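Old Phones: Cases, Glass and Handing On
Flomwood Repair Notes – Gallery
Posted May 2026 by Sidra Virk

Most households have a phone or two in a drawer. They still have their cases on, the glass is smudged, and the charger went missing years ago. Quite a few are fine to use once they have been cleaned and reset. This gallery goes with our notes on getting old phones ready to pass on, written up by me with corrections from Pascal Schwerdtfeger, who has been doing it longer.

The order we work in is the same for every handset. Case off, glass cleaned, ports checked, battery looked at, then the reset. People like to do the reset first, and that causes trouble later when the account turns out to be locked and the owner has gone home without writing down the password. We ask for the phone to be signed out before it is handed over. If the owner is there, they do it themselves.

Cases are sorted separately from phones. Soft rubbery cases pick up colour from jeans and handbags and it rarely comes out. The pale ones show it worst. A wash in lukewarm water with a drop of dish soap is enough for most, and an old toothbrush gets into the corners. Hard shells can go in the same tub. Leather and fabric folders get a wipe only. Any case that has stretched at the corners is put aside, as it will let the phone slide out in a pocket.

Glass is easier than it looks. Fingerprints on a black screen seem heavy when the screen is off and the light comes in from the side, but they are only skin oil. A microfibre cloth, barely damp, takes them off in a few passes. Don't use window cleaner or anything with ammonia, and keep paper towel well away from it. If there is still a haze after that, check whether it belongs to a screen protector. An old protector can be warmed with a hair dryer on low and lifted from one corner with a bank card.

We work with the phones lying face up on a smooth, light-coloured surface. Screws and bits of grit show up on it, and there is less chance of scratching the back of a phone that has come out of its case. Wipe the surface down between phones all the same.

Click on either picture for the larger version. 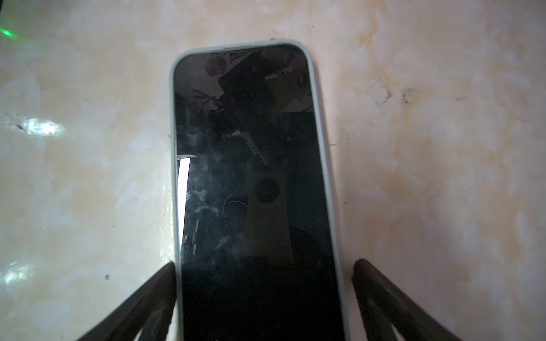

Pale grey case with a hint of mint, a bit chalky along the rim. Screen off, with smudges and fingerprints across the glass.

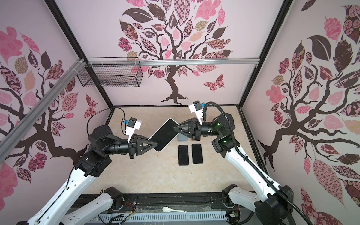

Should I leave the case on when I drop off a phone?

Leave it on for the trip, so the phone is protected on the way in. We take the case off when the phone is checked and clean the two separately. If you want to keep the case, tell us at the counter and you can take it home with you the same day.

More notes on sorting

Similar black phones are a nuisance to tell apart once the screens are off. Roswitha Baumgart started putting a strip of masking tape on the back of each one, with the owner's initials and the model, and we have done it that way since last September. Pencil is better than pen on masking tape. The tape comes off at the very end, after the reset.

Batteries need more care than anything else. A phone that rocks when it is laid flat may have a swollen battery pushing the back or the screen out. Don't charge it, don't press on it and don't try to open it. Those go in the metal sand bucket by the back door and then to the council depot. We had 3 in the last batch, all of the same age and all from drawers near a heater.

Charging ports collect lint. A wooden toothpick and patience will clear most of them – never a pin. If the plug still won't sit properly, the port is probably worn and we write that on the tape.

Where they go

Working phones go to Omholm, the drop-in centre on the hill, where Soledad Carretero matches them to people who need one. She asks for a charger and a case with each phone, even if the case isn't pretty. Spare cases are always welcome, so long as you know which model they fit. A label reading "fits most" isn't much use to her.

Phones that don't work go to the Firkar depot for parts and metals. Firkar takes them in any condition apart from swollen batteries, and they want the SIM tray left in.

Small things people forget

SIM cards and memory cards. We find 2 or 3 in every batch. They are kept in an envelope for 7 weeks and then cut up.

Photos that were never copied off. Please look before you sign out. We can't get them back after the reset.

Screen locks. Write the code down and bring it with you, even if you are sure you'll remember it.

Earlier galleries: Kettles and Toasters; Reading Lamps; Sewing Machine Clean-out. The lamp page has been updated with a better wiring diagram from Rosemarie Teuber.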